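# Apples are harder than you'd think
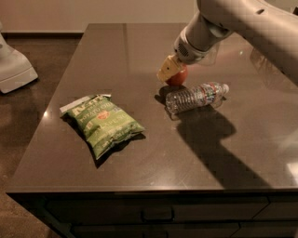 *Gripper on the apple, chips and water bottle waiting their turn.*

Week two of the Flurkdale evening robotics class, and I have now spent more time thinking about how to hold an apple than in all my previous years of eating them.

The assignment is called "Groceries." Each team gets a tabletop, three items and an arm, and has to move the items into a bin at the far end without a human touching anything. My partner is Madalena Fonseca, who writes the code. I set up the table and say things like "a bit left?"

We named the arm Matos. Madalena wanted a name that sounded like someone's accountant, on the theory that it would make the thing careful with our property. So far Matos has the manners of an accountant in early April.

The apple was my choice. I figured round is round, you squeeze it from two sides and go. Monday's log has 124 attempts on it and 4 of them are marked as successes, and I'd like to see the paperwork on at least one of those. If the fingers close a little too high, the apple squirts out sideways like a bar of soap. If they close too low, they hit the table first and the whole program stops to sulk. Our best height so far came from Madalena typing in a number she described as "a feeling."

The chips were her choice (jalapeño, kettle style, and I will be checking that the bag stays sealed until the demo). A bag has no real sides to grab, so her plan is to pinch it by the crimped end. I think that's smart. I also think it ends with jalapeño chips on the carpet.

Then there's the bottle, lying on its side because standing up it got knocked over anyway and we decided to skip a step. The software has trouble finding the edges of clear plastic. I sympathize, I walked into the patio door at my sister's in September.

The team at the next table, who call themselves Nusier, picked three identical wooden blocks. They were finished by 8:15 and went out for tacos.

Next week: the chips. I'm bringing a dustpan.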